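The smart ring is not going to replace your watch

05/12/2021
By Barry Ashworth

Every spring somebody announces that the next big wearable has arrived, and this spring it is the ring. Clallisier has one on sale. Imalov says it will ship one before the holidays. If you believe the press releases, we will all be sleeping in them by next year.

I have my doubts, and they start with the survey everyone is quoting. Kokkonen, a research shop that sells reports to the companies it reports on, asked people whether they would "consider" a health-tracking ring. Up to 51 percent said yes. Consider is a very cheap word. I would consider a boat. Further down, in a table that didn't make the slides, the same people were asked whether they planned to buy one this year, and the number fell to 4 percent.

You can still build a forecast on that if you want to. Kokkonen did, and it assumes that every buyer keeps wearing the thing and comes back for a second one. Anyone with a drawer full of old fitness bands knows how that goes.

Then there is the price. I paid $121 for the Clallisier ring in April, and for that I got sleep scores, a step count and a heart rate reading I had to open my phone to see. My three-year-old watch does all of it and tells the time. The ring also wanted a sizing kit first, which added more than a week to the order, and the size that fit me at noon was tight by bedtime.

The fans say I am missing the point, that a ring is for people who don't want a screen. Fair enough. Those people exist, and I like some of them. I just don't see enough of them to hold up the sales numbers being passed around, especially once Justura starts charging monthly for the app that most of these rings depend on. It hasn't announced a fee for ring owners. It hasn't ruled one out either, and I asked twice.
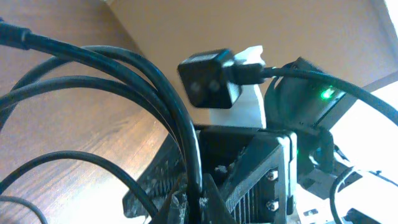 Opinion / Wearables

What would change my mind is dull stuff. Show me how many rings are still being worn 108 days after purchase. Show me return rates. Let an outside lab check the sleep scores against proper equipment and print the results, good or bad. The companies have at least the first two figures already, and if they were flattering I suspect we would have seen them by now.

Until then I'm keeping the watch, and the ring is going back while I can still get a refund.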